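Fodska pre-session checklist, with my comments
Student manipulation project, hand-held gripper days
March version, replaces the one taped inside the lid of the case

I've kept the short form for the boxes you tick and put my own comments under each one, since half the questions I get are about what a box means. If you've run more than a couple of sessions you can skip my chatter and just tick. If you're new, please read the chatter at least once!

Status words: OK, FIX (sort it out and carry on), STOP (don't record until I or the other lead has looked). Write the status, then your initials, then anything odd. "Odd" includes things you've already fixed. I really do like reading those.

Part A. The place

A1. Permission to use the spot is current. OK
We're guests wherever there are books and armchairs, so ask at the front before you unpack, even if they waved you through last time.

A2. Walking route to the exit is open. OK
Go and stand at the exit, turn around, and look back at your own setup. Bags are the usual culprit. Mine was the culprit at Tuvdale and I've never been allowed to forget it.

A3. Table is steady. OK
Lean on it with a flat hand from two sides. Round tables on thin legs can rock, and you'll feel it in the gripper before you see it in the recording. A folded card under one foot is fine. Write it down if you do it, and take the card away at the end.

A4. Things that belong to the place are left where they are, or moved with permission. OK, see comment
We had the round table with the three armchairs behind it, the shelves at the back, and vases of dried flowers on the side tables. Dried flowers shed if you brush them with a sleeve, so plan which side you're going to walk in from. I came in from the wrong side the first time and spent a while picking up bits.

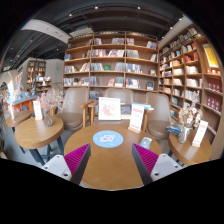
A5. Lighting noted. OK
You don't have to measure anything. Write "spotlights" or "window" or "both", and whether anybody changed it partway. Small bright ceiling lights can throw a glare onto shiny plastic, so wiggle the object a little and see whether the glare follows it. If it's bad, turn the object before you think about moving the table.

A6. Chairs clear of the operator's elbows. OK
Do one pretend reach, slowly, with nothing in your hand. If your elbow touches anything, move yourself first. This takes five seconds and I still see people skip it.

Part B. The gripper

B1. Finger pads seated and clean. OK
These are the ribbed magenta ones. Run a fingertip down the ribs on both sides. What you're hunting for is a rib that has lifted or split, or grit stuck down in the grooves. A dry soft brush gets most of it out. No wipes with cleaner on them, please - they leave the pads slick and the next team spends half its session wondering why everything slides.

B2. Screws on the finger mounts snug. FIX, then OK
Snug means the driver stops and you stop. These go into plastic! One on the left mount had backed out a little, I turned it in and wrote it on the sheet. If a screw spins and never bites, that's a STOP, and the gripper goes back in the case with a tag on it.

B3. Fingers open and close evenly. OK
Open and close it seven times, watching the tips. They should arrive together. If one side is lazy, look for a hair or a thread caught at the base before you blame the linkage.

B4. Pinch points understood by everyone present. OK
Say it out loud even if everybody in the group has heard it. Fingers stay off the inside faces while someone else is holding the handle. Long sleeves pushed up, lanyards tucked in or taken off. The person holding the gripper says "closing" before it closes on anything another person is near.

B5. Camera mount doesn't shift. OK
Give it the little nudge test, then look at the view and check that both fingers come in at matching angles. If they don't match, reseat the mount and check again. The Clamport bracket needs a firmer push than the old one, and it clicks when it's home. No click, no recording.

Part C. The object and the task

C1. Object is on the approved list. OK
Computer mouse, orange-red button behind the scroll wheel. It's a good starter object because it has a rounded back, a fairly flat side, and a front end you can tell from the rear in one glance. It's also forgiving if it gets dropped from low down. (Low down! See C4.)
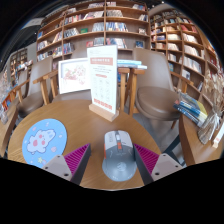 C2. Object checked for damage before and after. OK
Look for cracks, sharp edges and loose covers. If it has a battery door, press on it. A door that pops open mid-lift sends a battery rolling across the floor, and then you've got three people crawling under armchairs in a place where other folks are trying to read.

C3. Start position agreed and repeatable. FIX, then OK
We use the round light blue pad as a landmark. My note from this session says the team had agreed on "near the pad", which meant one thing to the person placing and something else to the person gripping. Pick on the pad or off the pad, say which way the buttons point, and write both down before the first take. It's fine to change it later as long as the sheet says when.

C4. Lift height limit agreed. OK
Keep it low. A hand's width above the tabletop is plenty for everything we're practicing this term. Nobody gets extra points for height, and a high drop can mark a table that isn't ours.

C5. Approach is slow and from the agreed side. OK
Come in with the fingers wide, stop, look, then go. That stop in the middle feels silly, but it's where you notice you're about to take the sign along with you. The white sign in its wooden base and the framed picture are both close enough to matter, so I had the team practice backing straight out along the same line they came in on.

C6. Operator swaps done with the gripper resting. OK
Set it down, let go, step away, next person steps in. Please don't pass it hand to hand over the table. We limit each turn to 40 takes and then swap whether you feel tired or not. Wrists get tired before brains do, and the last few takes of a long turn are always the wobbly ones.
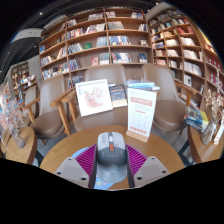 What should I do if the gripper touches the mouse before I'm ready to close?
Stop moving, open the fingers fully, back out, and ask the spotter to put the mouse back on its start position. Mark that take as a touch on the sheet and keep the recording. We sort those out later, and a marked bad take is much more useful to us than a deleted one.

C7. Spotter in place. OK
The spotter stands where they can see the object and the operator's hands together, and has no other job. They don't hold the tablet, they don't write the sheet, and they don't chat with people who wander over to ask what we're up to (somebody always does, and it's lovely, but let the sheet person handle it). "Hold" from the spotter means hold. You can argue about it afterward.

C8. Bystanders. OK
If a visitor wants to look, pause, rest the gripper, and say hello. Small kids will reach for the pads - they're bright pink, who can blame them - so one hand stays on the handle until they've moved on. And if a visitor walks through while you're recording, mark the take so we can check it for faces.

C9. Both fingertips visible and level with the object before closing. OK
My favorite box on the whole list. I want a tip on each side of the mouse, and I want the operator to pause there for a breath. When teams skip this they close on one side first and shove the mouse across the pad, and then the start position is gone too. When the Lowther group borrowed our sheet they told me this one box cleaned up nearly half of their bad takes, so I've moved it out of the small print and given it a number.
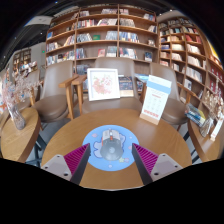
Part D. Packing up

D1. Recording stopped and saved before anything is unplugged. OK
Wait until the save message goes away. Then wait a bit longer. I know.

D2. Takes on the sheet match takes on the card. FIX
We were off by 2. Both were touches that got said out loud and never written down. I've added them with a question mark beside each, and whoever does the sorting can decide.

D3. Gripper stored fingers open, pads not pressed against foam. OK
If the ribs sit squashed in the case for a week they take a set, and then they grip in a funny way until they relax. Use the cutout on the left. The one on the right is for the old fingers and it's too tight.

D4. Object back in its bag, with the label facing out. OK

D5. Table wiped with a dry cloth, pad and borrowed bits back where they came from. OK
Look at the chairs too. We've left a screwdriver on a seat cushion before now, which is a rotten thing to sit on.

D6. Floor check under the table and between the chairs. OK
Use your phone light. Screws are small, and gray floors hide them well.

D7. Thank the person at the front and tell them you're leaving. OK

Open items from this sheet

Left mount screw: watch it next session. If it backs out again, tag the gripper and bring it to me before you use it.

Start position wording: I'd like a drawn outline on the sheet so people can sketch where the mouse goes and which way it points. If anyone has a neat hand for drawing, please claim this one, because mine looks like a potato.

Spare pads: one full set left in the case. Use them if you need them, and put a note in the empty bag so I know to make more.

Signed off as fit to continue, with the screw to be rechecked at B2 before the first take.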